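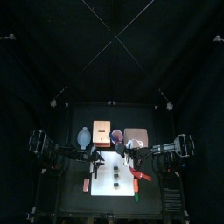 Light blue bowl at the back of the table, on the left

Clonby Supporters' FAQ
Updated Jun 25, 2026

Hi, I'm Apolinar Carrillo, and I run the Clonby fan page in my spare time. I get the same questions every summer, so I've put my answers in one spot. Anything wrong in them is my fault and not the club's!

Are season tickets going up?
No, same price as last year. I renewed mine the morning the window opened and it took two tries (the payment page hung on me). If you had a seat last season it's held for you until the window closes.

How many seats are in the new east stand?
781, with 512 of them under the roof. I sat in the uncovered part in January and I would pay extra for the roof, put it that way.

Who's in goal this season?
Solís, as far as I know. He missed a big chunk of last season with that shoulder, and he was back in full training before the break. I was nervous about it and then I watched him in the Stoson friendly and calmed down a bit. The backup spot is still open.

Is the derby against Holach still on the schedule?
Yes! Home and away, same as always. The away end at Holach is tiny and we only get 722 tickets, so season ticket holders get first pick. After that it's whoever clicks fastest. Please don't email me for spares, I never have any.

Can I bring my kids to open training?
Sure, and it's free. Kids can usually get a shirt signed at the fence afterward. Bring your own marker.

Where do I park?
Behind the school if you get there early. It's $5, cash only. I walk from the train station, which takes me 20 minutes with a coffee stop.

Will you write up the away games too?
The ones I can get to, yeah. For the rest I listen on the radio and grumble, and you're welcome to send me a report if you were there. I fix typos and leave your opinions alone, even the ones about our left back.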